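Gevow opens orders for two-arm tabletop robot kit

18/03/2024

Gevow, the Destville company that makes small robot arms for labs and workshops, has started taking orders for a tabletop kit that comes with two arms, grippers and a camera mount for each wrist. The kit is called Camacho and sells for $2643. Shipping is charged separately.

The company had been selling the arms one at a time. Buyers who wanted a pair had to work out their own mounting and run the two controllers side by side, and the support desk was getting the same wiring questions from nearly all of them, according to Loretta Calloway, who heads product at Gevow.

"People were buying one arm, then a second one a month later, and then calling us," Calloway said. "We put the pair on one controller and wrote one manual."

Each Camacho arm has 7 joints, counting the gripper. The fingers are held on with screws and can be swapped for longer or softer ones, which Gevow sells in pairs. The arms run on a 24-volt supply that is included in the box, along with clamps, a base plate for each arm, cables and an emergency stop button. A computer is not included.
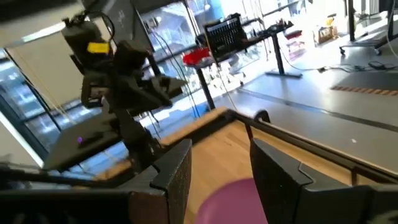
2 min read

The wrist camera looks out past the gripper fingers, so the software gets a close view of whatever is about to be picked up. Small rounded objects are a common first job for new owners, and the manual starts with one: pick up a single item from the tabletop, lift it, and set it down again. Later chapters cover handing an item from one arm to the other and recording a task by moving the arms by hand.

Recorded tasks can be played back as they are or saved for training. Files are stored on the buyer's own computer. Gevow also offers paid online storage, but the kit works without it.

Setup takes most of a morning for someone who has not done it before, Calloway said. Both arms have to be clamped down and calibrated before first use, and calibration needs to be repeated if either base is moved. Gevow recommends a solid table and advises against folding ones.

The first outside customer is Grostbridge, a training center that runs evening courses in machine repair and basic automation. It ordered two kits and will use them in a beginner class. Gevow said the center paid full price and will get the same support as other buyers.

The kit is meant for teaching, testing and light bench work. It is not rated for use on a production line, and the arms should not be run with people reaching into the work area. The company sells a clear guard as an add-on and says schools should plan to buy it.

Owners of single Gevow arms can upgrade. The shared controller will be sold on its own, and arms already in use will need a firmware update before they can be paired. Arms with the older round connector will also need an adapter cable. Gevow has not set a price for the upgrade and expects to have it ready in August.

Camacho comes with a one-year warranty that covers the motors, controller and power supply. Gripper fingers are treated as wear parts and are not covered. Orders are being taken through the Gevow website and by phone at the Destville office.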